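Refurb Shop Talk > Equipment & Budgeting > Planning a second arm cell for desktop teardown and rebuild

slatbench
Posted 7:42 am

Good morning all, and thank you to everybody who helped me last winter when I was trying to figure out shelving (the shelving is great, by the way). I'm back with a bigger question and a bigger hole in my pocket. We take in office desktops, pull the drive and processor, and put in whatever the order calls for. The owner has given me the go-ahead to plan a second robot cell for the coming year, and I have to hand in a number by the end of January.

The trouble is that I have two quotes that don't line up with each other at all. Getano wants to sell me the whole thing as a package, table and arms and grippers and the first visit from their people. Brarkon will sell me the arms and let me build the rest myself, and of course that looks cheaper on paper until you start adding up all the little stuff. I've been going back and forth on it for weeks and my spouse has asked me to please talk to somebody else about it, so here I am!

The kind of job I'm budgeting for is a tower on its side with the panel off, the processor parked in a printed fixture beside it, and the gripper taking care of the drive in its blue caddy.

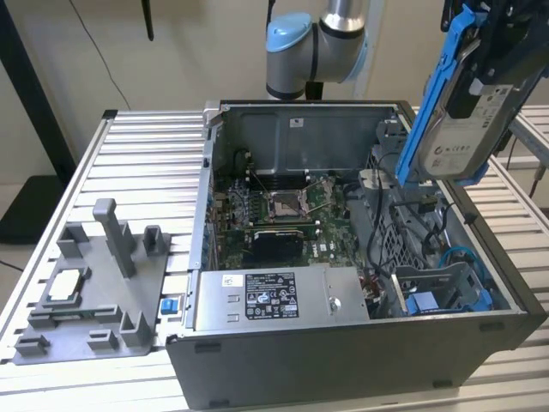
Kioko_fan_88
Go with the package. I know it hurts, I really do, but we bought loose arms the first time and I spent my whole spring on brackets and cable runs when I should have been doing my regular job. If you put even a modest hourly rate on your own time, the Brarkon quote stops looking so friendly. Ask Getano what the second visit costs, though, because the first one being included tells you nothing.

slatbench
Oh, that's a good point about the second visit, thank you. I had it down as zero, which looks pretty silly now that I type it out.

mendwell
I'm going to disagree with my friend up there, and I hope it comes across kindly. A package makes sense if your work never changes. Yours will! Every business desktop that comes in has a different idea about where the drive cage should go, and when the fixture needs to move over a little you want to be the person who knows how it was put together. We went the loose route and I'd do it again tomorrow. Buy plain slatted aluminum tables, bolt things where you want them, unbolt them when you were wrong. I've been wrong plenty.

Where I'd tell you to spend more than you think is the printed fixtures. My budget for the first year had 2 of them in it. We ended the year with a whole shelf of them, and the filament bill was a line I had never even written down.

slatbench
Mendwell, that makes me feel better and worse at the same time, haha. We do print our own, in gray, and I've been treating them as free because the printer was already paid for. I should stop doing that. I'm attaching another one so you can see how we lay out the bench, and please tell me if you'd give the fixture more room than we do.

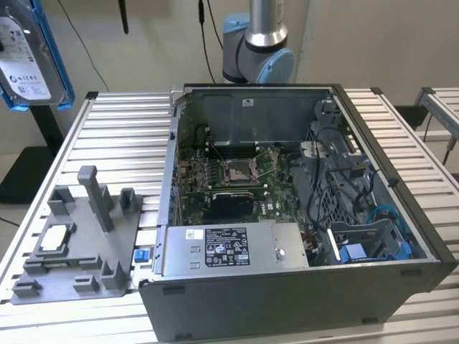
Tower and gray fixture sharing one bench, drive in the blue holder at upper left.

mendwell
I'd keep it right beside the case just like that. Short moves are good moves. If you ever go to a longer table, price the table and the extra cable together, because I forgot the cable.

Kioko_fan_88
Fine, I'll give you the fixtures, those should be your own no matter who sells you the arms. But let's talk volume, since that's what really decides it. How many machines are we talking about?

slatbench
Last year 1,386 desktops came through the door and 1,001 of them went back out as rebuilds. The rest were parted out. The owner would like the new cell to handle 165 a month, which I think is doable as long as somebody is there to feed it.

One thing I haven't settled is whether to plan for one arm or two at the new table. The bench we have now has a pair, and it does let one do the handling by the fixture while the other hangs over the case.

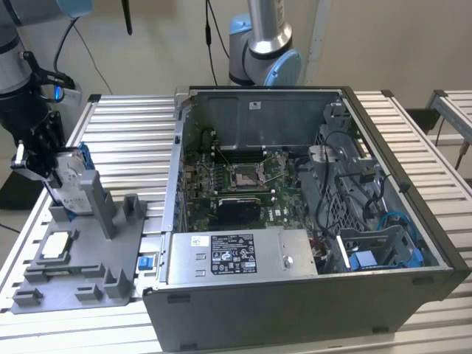 So if I go down to one arm, I save the price of an arm and a gripper, but I'd have to rethink the whole order of the job, and I'm not sure the owner would thank me for a slower bench. If I stay with two, I'm over what I was told to spend unless I go with Brarkon and do the building myself. I've also got Zurari in the back of my mind for used arms, if anyone here has bought from them.

partsbin_annex
Popping in about Zurari. We bought used from them and the arm was fine, but it came without the controller cable and the replacement took a long while to reach us. Get the full contents in writing before you pay. I'd also keep a spare set of gripper fingers in the budget whichever way you go, they're the part we replace most.

Kioko_fan_88
At 165 a month I'd stay with two arms. And I still say package! But I can see how you'd get there with loose arms if the owner gives you real hours to build it, on the calendar, and doesn't expect you to squeeze it in after closing.

mendwell
Look at us, nearly agreeing. Slatbench, put your build hours in the quote as their own line so the owner sees them next to the Getano price. Then let the owner pick.

slatbench
You are all so kind. I'm going to redo the sheet tonight with the second visit, filament, cable, spare fingers and my own hours in it, and I'll post the two totals once I've checked my adding. If anyone has a Getano service agreement they'd be willing to talk about, my messages are open.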